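Ticket: Finish defect, dark block bleeding onto white worktop
Product: Prurnar display block, maroon stain
Surface: Tetuvness worktop, matte pale gray
Opened by: Svitlana Tkachenko
Site: Hendimthorpe showroom
Status: Monitoring

Reported problem

Maroon block left a faint pink line on the worktop after standing in one place through most of October. Line follows the long edge of the block. Dry cloth does not remove it. Dish soap and warm water lighten it but leave a trace when viewed from a low angle.

Block and worktop were both installed new. No cleaning product had been used on either one before the line appeared.

Step 1. Moved the block to a clean area of the same worktop and left it overnight. No mark at 8:15 a.m.

Step 2. Repeated with a damp paper towel under one end for 30 minutes. Pink transfer on the towel, none on the worktop. Color is coming out of the block. The worktop is not discoloring by itself.

Step 3. Repeated with the towel left in place for 60 minutes. Heavier transfer, strongest along the bottom edge. Top face rubbed with a separate damp towel: no transfer. The top appears to be sealed and the underside does not.
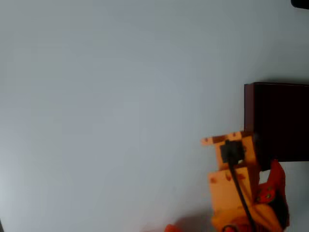

Step 4. Sanded the underside lightly with 200 grit, wiped off the dust, applied one coat of Stüber clear sealer. Left it to cure for 18 hours with the block standing on end. Instructions on the can allow less, but the coat was still tacky at the corners when checked early.

Step 5. Damp towel test again, 60 minutes. Very slight color at one corner, otherwise clean. Second coat applied to the underside and carried a little way up the sides — the first coat had stopped short of the edge.

Step 6. Damp towel test after the second coat. No transfer.

Worktop

Original line treated with baking soda paste, left for around 30 minutes, wiped off with a wet sponge. Two applications. Trace no longer visible under the ceiling lights. Still just visible with a flashlight held flat to the surface. Did not use bleach or a scouring pad; the matte finish polishes up easily and a shiny patch would be worse than the line.

Open items

— Supplier asked whether the underside is meant to be left unsealed. No reply yet.
— Remaining blocks from the same delivery to be towel tested before they go on a pale surface.
— Recheck the worktop under the block at the end of the month. Close the ticket if clean.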